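Le tri du mois de février

Chez nous, février a toujours été le mois des petites choses. Ma grand-mère disait que le jardin ne voulait pas encore de nous et que la maison nous en voulait déjà, alors on s'asseyait et on triait. Les boutons, les graines, les photos, les bouts de laine. J'ai gardé l'habitude, avec plus ou moins de sérieux selon les années, et cette fois-ci je m'y suis remise pour de bon, un thé à portée de main (froid, évidemment, parce que je l'oublie toujours sur le rebord de la fenêtre).

Tout est parti d'un coup de fil d'Els Van Wijk. Ceux qui me lisent depuis longtemps la connaissent un peu, c'est elle qui m'avait appris à faire la soupe aux panais. Elle vide en ce moment la maison de sa tante, à Andness, et elle ne savait pas quoi faire des boîtes. Des boîtes à biscuits, des boîtes à cigares, des boîtes à chaussures de chez Maes, toutes pleines, toutes soigneusement fermées. Il y en avait 8 rien que dans l'armoire de la chambre ! Dans la première, des bobines de fil. Dans la deuxième, des élastiques, tellement vieux qu'ils cassaient quand on les regardait de travers. Et dans la troisième, des lettres, ce qui a évidemment arrêté le rangement pour tout l'après-midi.

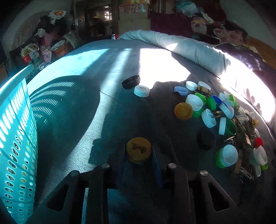
Els m'a lu une de ces lettres au téléphone. La tante y racontait à une amie qu'elle avait acheté un manteau vert pour 900 francs et qu'elle n'osait pas le dire à son mari, alors elle l'avait laissé chez la voisine pendant tout l'hiver. Elle allait le mettre là-bas, elle sortait avec, et elle le rendait au retour. Je ne sais pas pourquoi cette histoire me touche autant. Je l'imagine descendre la rue toute fière, dans son manteau clandestin, et puis remonter chez elle dans le vieux gris. Els n'a pas retrouvé le manteau. Elle cherche encore, et moi je lui demande des nouvelles tous les deux jours.

Après ça, j'ai eu envie de regarder mes propres boîtes autrement. Je suis quelqu'un qui garde, je le sais bien, et mon fils me le rappelle chaque fois qu'il ouvre un tiroir de la cuisine. Je garde les rubans des pâtissiers, les pots de confiture (il y en a bien assez pour nourrir un régiment), les modes d'emploi d'appareils qui sont partis à la déchetterie depuis longtemps. J'ai même retrouvé le plan de Mustia, la petite ville où nous avions passé une semaine de pluie avec les enfants, annoté au crayon : « bonne glace », « chien gentil », « ne pas revenir le matin ». Impossible de me rappeler ce qui se passait là-bas le matin ! Celui-là, je l'ai remis dans sa boîte sans la moindre hésitation.
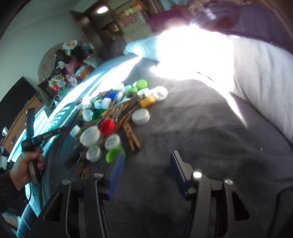 Ma voisine, Ans Van Hecke, a une méthode beaucoup plus stricte que la mienne. Elle pose tout par terre, elle se donne jusqu'à midi, et ce qui n'a pas trouvé de place à midi s'en va. J'ai essayé. À onze heures et demie j'étais assise sur le tapis en train de relire un carnet de recettes, et je n'avais rien jeté du tout, sauf un capuchon de stylo. Je crois qu'il faut un certain caractère pour ce genre de choses, et Ans l'a. Moi, j'ai besoin de tenir chaque objet un moment, de me raconter d'où il vient, et ensuite seulement je peux le laisser partir - ou pas.

J'ai quand même fini par remplir deux sacs pour la ressourcerie, et j'ai donné les pots de confiture à Ans, qui fait sa marmelade à cette saison. Elle m'en a promis un plein en échange. La laine, je la garde : j'ai commencé une couverture au point Grurnosell, celui que ma grand-mère faisait et dont je n'ai jamais vu le nom dans aucun livre. Il faut monter 100 mailles et ne pas parler pendant le premier rang, c'était sa consigne, et je la respecte tant que le téléphone ne sonne pas.

Si l'une de vous connaît ce point sous un autre nom, écrivez-moi, ça me ferait vraiment plaisir. Et pour le manteau vert, je vous tiendrai au courant : il reste encore à Els tout le grenier à faire.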